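To: Nasura users list
Date: 2 July 2026
Subject: Re: How many demos for cup and glass tasks?

On the list, someone at Tredotville wrote:

> We have 900 demos of cup placing and the policy still goes to pieces
> whenever the target has thin wire in it. Is it simply a matter of
> recording more? We have one operator and I'd like to know before I
> ask for another month of their time. Also, has anyone got Nasura to
> behave with clear glass in view?

Please don't record another month's worth just yet! We had the same trouble here in Drarnstead and got a long way by throwing data out.

We started with a set much like yours, all teleoperated, all cups and glasses. In December we began sorting demos by how much the operator dithered in the last stretch before letting go. Anything with more than one change of direction near the target went in a separate pile. Then we trained on the tidy pile only, which for us came to 100 demos. Same network, same settings, same seed.

On our bench test of 22 trials per policy, the one trained on everything managed 9. The one trained on the tidy pile managed all but two, and I ran it again the next morning as I didn't believe it. Same again -- I was very pleased, and slightly cross about all the storage we'd bought.

The sorting script is the one El Idrissi posted to this list, with the window made shorter. It reads joint positions only, so you can run it on old recordings without touching the video. Watch out for demos where the operator stopped to think: a pause counts as tidy in the original version, and it shouldn't. I changed that by putting a cap on time spent standing still.

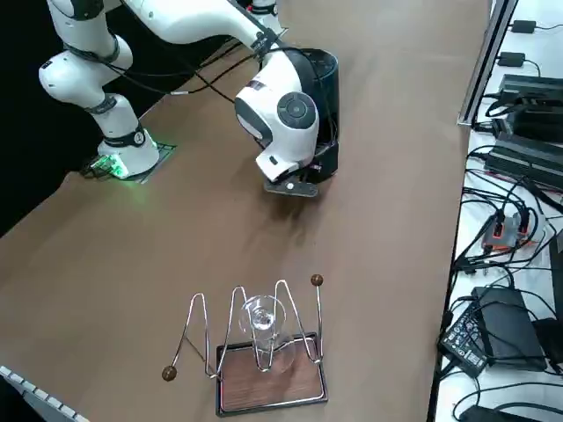 The other thing I'd look at is where the cup sits when the arm starts its way down. If your demos all begin from one height, the policy learns that height and very little else. We now vary it on purpose, and the effect on wire targets was bigger than I expected.

As for clear glass, I can't promise much. Depth is hopeless on it for us, so we went to colour only, and that helped more than any amount of tuning. I'd love to hear from anyone who has made depth work with it.

I'm tidying up the script and will send the patch as soon as it runs on the new Nasura release. If you try it on your 900, do post the numbers here, even if they're bad -- I'm very curious whether it holds on someone else's arm.

All the best from Drarnstead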